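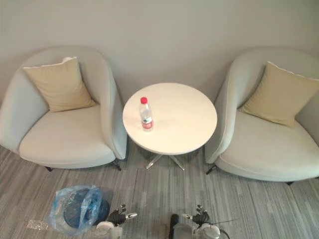 3.2 The seating corner

Shared seating in office buildings is usually cleaned on the same round as the corridors, and the cleaning plan rarely says what a finished corner should look like. At the Puster site we wrote this down before the observation period began. The corner is small: two armchairs stand on either side of a round pedestal table, close to a plain wall, and each chair has one beige throw pillow. A finished corner was defined as one with both pillows on the chairs, nothing left on the table, and a fresh liner in the wastebasket. The angle of a pillow was left out of the definition. In the first drafts it had been included, and the two coders disagreed on it more than on all other items together.

Observations covered 23 working days in January. Each day the corner was scored twice, once before the afternoon round and once after it. Scores were entered on a paper sheet and copied to a spreadsheet at the end of the week. Days on which the corner had been closed for a meeting were scored anyway and marked.

3.3 Liners

The wastebasket takes a thin plastic liner. Liners were the most frequent source of a failed score. In 9 of the after-round checks the liner had slipped below the rim on one side, so that later waste fell between the liner and the wall of the basket. The material is light and creases easily, and once it has been bunched together it has to be shaken open again before it will sit over a rim. 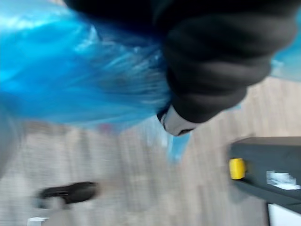
Figure 1. Translucent blue plastic bag with its folds gathered together, above the floor.

Staff at the site were asked how they fit a liner. Aiman Sopacua described opening the bag fully in the air and pushing it down with the back of the hand. Hidayah Hutapea preferred to fold the top over the rim first and let the waste pull the rest down. Both ways passed the check when enough plastic was left outside the basket. We did not ask staff to change their habits during the study.

3.4 Bottles left behind

Drink containers were scored separately from other items on the table. A container with a closed cap and liquid still in it was coded as "unfinished," and one with no liquid as "empty." The difference matters in practice, as an unfinished bottle may still be wanted, while an empty one can go straight to sorting. Cups without lids were coded by content only.
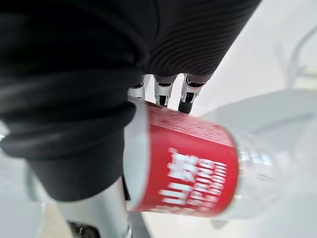 Figure 2. Clear plastic water bottle with a red label, held on its side.

Of the 20 containers recorded before the afternoon round, most were plastic bottles. Labels were noted by color, which made it easier to tell whether a bottle seen in the second check was the same one. Unfinished bottles stayed on the table longer than empty ones, and two were still there the next morning.

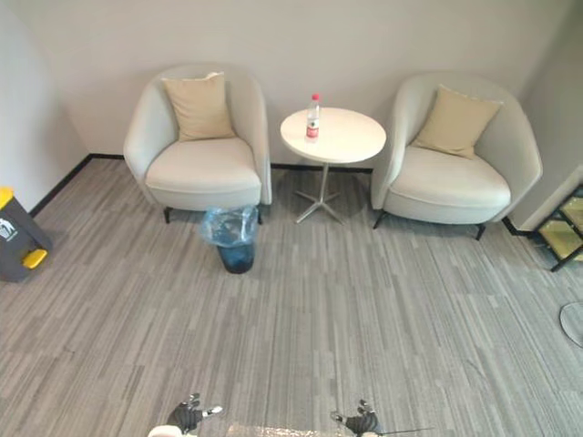 Venla Hakala, commenting on an earlier version of this section, objected that an unfinished bottle should not fail a corner at all, and that a table with one full bottle on it is tidy by any ordinary standard. We kept the rule as written for the main scores. Table 4 gives the results both ways.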